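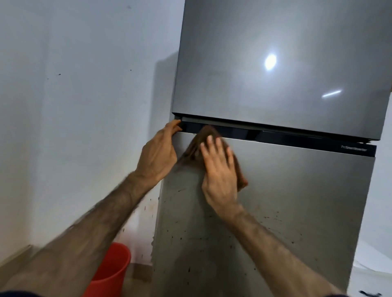

Re: [daly-kitchens] Freezer running warm in August

> Ours sits at the right setting but the ice cream is soft by evening. Is it the thermostat, or just the heat?

Could be either. Leave a thermometer in the freezer overnight and read it before anyone opens the door. If it's too warm, check the door seal with a slip of paper. If the paper slides out easily, the seal needs replacing. Musudine on Prurkeck Road cuts them to size, usually in three days. Ask for part list 3507.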